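Hand-held grippers: written practice or just habits?
Forum > Automation > Rules and good practice

darkorow
Our site wants a one-page code of practice for work with hand-held grippers. I have a draft with 23 rules, which I'm told is more than one page. What do other people write down?

torque_of_the_town
23! We have 5. Cables clear of feet, hair tied back, stop when told, markers unobstructed, no tea on the table. The last one was added on a Wednesday and we don't discuss it.

melbridge_mel
Hair tied back is for spinning machinery. A gripper you hold in your own hand isn't going to scalp you.

torque_of_the_town
It goes over the markers when you lean in. Tie it back.

melbridge_mel
Then write "keep the markers in view" and let adults decide how. You've got two rules doing one job.

slowfeed
At Tradero we had a procedure that ran to 396 lines. Everyone signed it in July. I'd be amazed if the signatures had been read, never mind the lines.

darkorow
Fair. I've got clauses on cables, table clutter, straps and who may stand nearby. Before anyone says "just use common sense", have a look at ours.

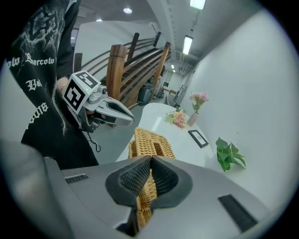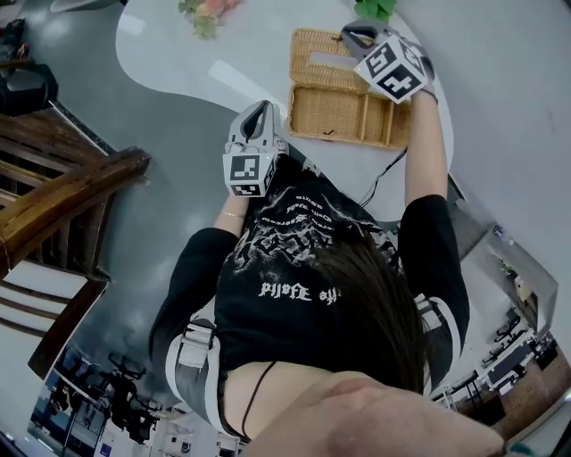
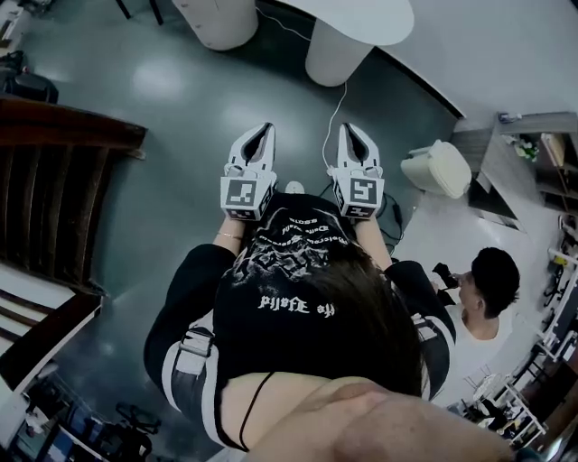
My trouble is with the clutter clause. The draft says "nothing on the table except the task item". Peixoto, the consultants, want it kept word for word. I think that's a rule for a lab bench, and half the point of our work is ordinary rooms with ordinary stuff in them.

slowfeed
Agreed. Ban breakables and liquids, allow the rest. A rule that gets broken every morning teaches people to break the others.

torque_of_the_town
Disagree. Once you allow "the rest", you get a sandwich.

melbridge_mel
You're very haunted by catering. Cables are what I'd put first: routed behind the person, checked at each change of task. Ours are over 100 years old, judging by the knots.

darkorow
Cables to the top, then. Hair and markers merged, clutter reworded. Down to 19 and I've made the font smaller.

torque_of_the_town
Is tea in?

darkorow
Tea is rule 4.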